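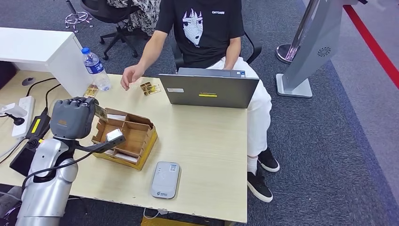 # Can't get Temunon to evolve, stuck on Aso route

**Posted by marshlight_87 in Creature Help > Aranda Version**

I'm playing Aranda version and I've been trying to evolve my Temunon for most of the week. It's level 62 now. The in-game guide says it evolves "when it trusts you and the tide is out", and that's the whole entry. I've fed it berries, kept it at the front of the party and beaten the Gurnbridge gym with it, and it hasn't done a thing.

What I've tried so far:

- Levelling it up on the beach south of Gurnbridge, morning and evening
- Levelling it up in the sea cave
- Giving it the Shell Charm to hold
- Talking to the woman in the Gurnbridge inn, who says it "looks quite fond of you"

My cousin has the other version and says his evolved at level 40 without him doing anything special. Is it different between versions, or have I missed an item? I'd also like to know if I've spoiled it by levelling too far, as I don't want to start again with a new one. It has a good nature and I bred a lot of eggs to get it.

I'm on the latest update and I haven't finished the main story. I've just reached the Aso lighthouse.

---

**Kwok-wai Fu**

You haven't spoiled it. There's no upper level limit on Temunon, so 62 is fine, and it will evolve at any level after 38 once the other conditions are met.

The versions are different. In your cousin's version it only needs friendship. In Aranda it needs friendship and it has to gain a level on a low tide map, and the beach south of Gurnbridge isn't one. The water there moves in and out, but that's only scenery. The maps that count as tidal in Aranda are the Aso flats and the small bay behind the lighthouse. You can tell you're on a tidal map because the small wave icon shows next to the clock.

Low tide runs twice a day by the in-game clock, from 5 to 7 in the morning and again from 5 to 7 in the evening. The level has to be gained inside those hours. If the battle starts at 6.55 and finishes after 7 it doesn't count, which caught me out the first time.

On the friendship side, "looks quite fond of you" is the second highest line. You need the top one, which is "I've never seen a pair so close". From where you are I would do this:

1. Take off the Shell Charm. It raises water moves and does nothing for friendship.
2. Give it the Soft Ribbon, which the boy on the Aso ferry hands over if you speak to him twice.
3. Walk up and down the ferry deck with it in the party. Steps count there and there are no wild battles.
4. Don't let it faint, and don't use bitter herbs on it. One herb undoes a lot of walking.
5. Go back to the inn and check the line before you use up any more levels.

When you have the top line, go to the Aso flats at low tide and use a Level Sweet. You don't have to battle. It evolved on the first sweet for me, and I had done the Gurnbridge gym with mine as well.

One warning about the bay behind the lighthouse: you can't get into it until you've beaten the keeper, and his lead creature is an electric type. Use the flats.

---

**tobermole**

just trade it to your cousin and let him level it up then trade back. did that with mine, took five minutes

---

**Hugo Vallejo**

Kwok-wai is right about the tide hours, but I'd add a couple of things.

Trading does work, but friendship goes back to the base value when a creature changes owner, so tobermole's must have had a lot of walking done on the other side or been given sweets. If your cousin isn't going to put the time in, you'd be worse off than you are now. Traded creatures can also ignore orders if you haven't got enough badges.

The step count for friendship is slower than people think. I kept a note of mine when I did it in October, and it took 2,344 steps with the ribbon to go from "quite fond" to the top line. That was without any battles. If you win gym or rival fights with it you can cut that down, but wild battles give nothing at all.

Also check your clock. If you've changed the time in the console settings, the game freezes the tides for a full day and the wave icon goes grey. It doesn't tell you why. I lost an evening to that after moving mine forward to get a shop to open. Leave it alone for a day and it comes back.

The evolved form learns Undertow at the moment it evolves and you can't get it later from the move tutor, so don't press B through the text. Have a move in mind that you're happy to lose. I dropped Splashguard.

---

**marshlight_87**

Thanks all. I had changed the clock, so that might be part of it. The wave icon is grey on the flats. I've got the ribbon now and I'm doing laps of the ferry while I wait for it to come back. Will leave this open until I've tried it at low tide.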